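Skoltham trim clip and pry tool kit, reviewed by Araceli Zabala
Posted 2022-06-02

I bought this set in February to replace a worn-out pair of nylon pry bars and a clip puller with a bent fork. It has been used on two cars since then: door cards, a front bumper cover, wheel well liners and most of a center console.
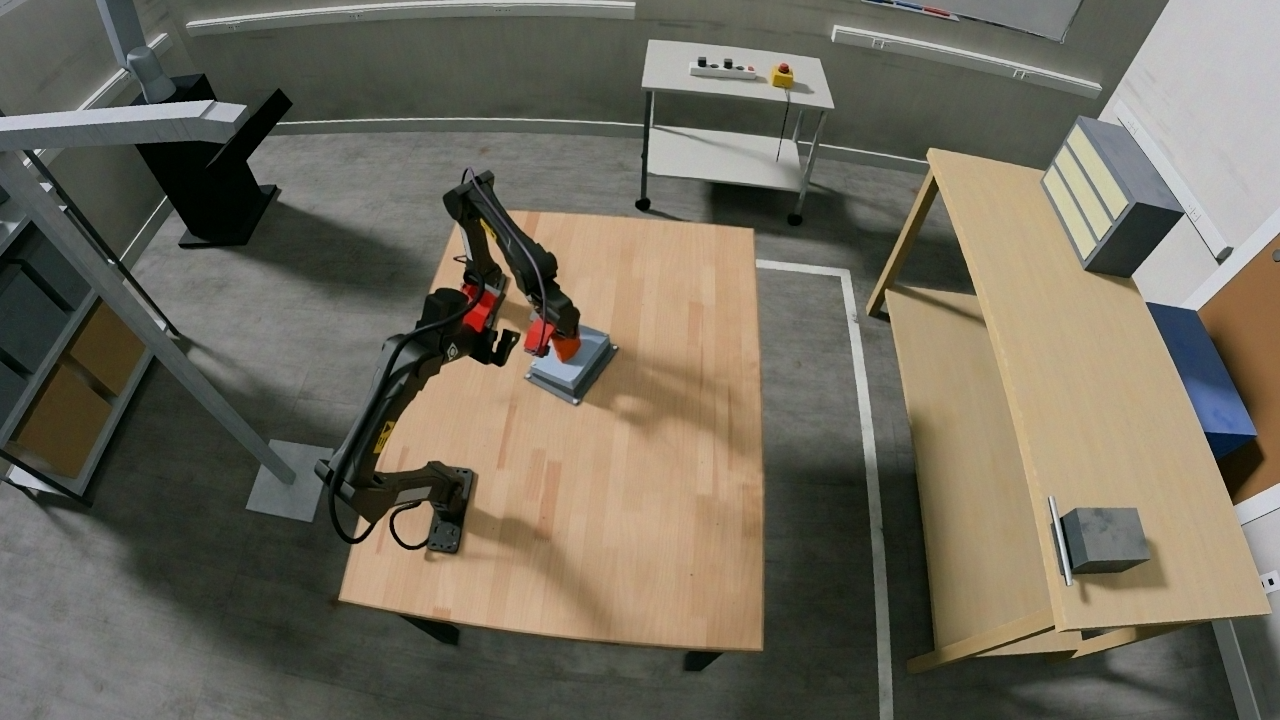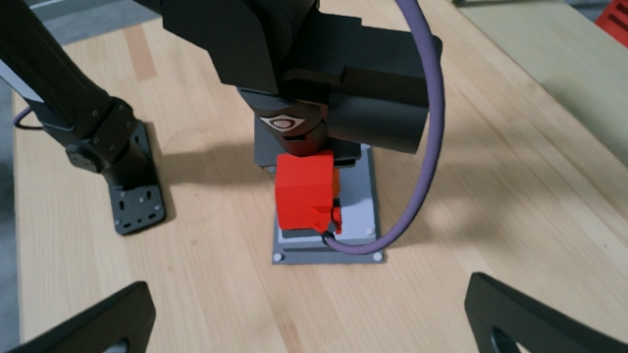
Black arms over the light wood tabletop, two views.

What is in the roll: three nylon pry bars in different widths, a steel fork with a bent neck, a pair of clip pliers and a bag of assorted push clips. The roll is sold as part number 716. There is no printed guide to the clip sizes, so measure the hole before you pick one.

Pry bars. The wide one is the best of the set. The edge is thin enough to start behind a door card without marking the paint, and it flexes less than the Troltico bar I used before. The narrow one is too soft. Its tip curled on the second door while I was working near the lower speaker, and I had to file it flat again. It still works on light dash trim, but I would not lean on it.

Steel fork. The bend in the neck gives good leverage on liner clips where there is little room for your hand. The slot is cut square and the inner edges were sharp out of the package. Dress them with a fine file or they will cut into the clip head. Put tape on the panel under the heel of the fork.

Clip pliers. These do most of the work on a bumper cover. The jaws get under the center pin of a two-piece clip and lift it evenly, and the body then comes out in one piece. The spring is stiff. The Begović pliers open wider and have a better grip, but they cost more and come without a roll.

Spare clips. Usable under the car, poor on door cards. The heads are a little thicker than the factory ones and leave a gap you can feel with a fingernail. For door cards I went back to Vatlow clips, which sit flush.

The roll itself is thin cloth with a tie. Two of the pockets are sewn too shallow, so the fork slides out if you carry it by the wrong end.

Good: wide pry bar, clip pliers, price.
Bad: narrow bar, spare clip heads, shallow pockets.

I would buy it again for the pliers and the wide bar. If you already own decent pliers, get the wide bar alone; Skoltham sells it separately.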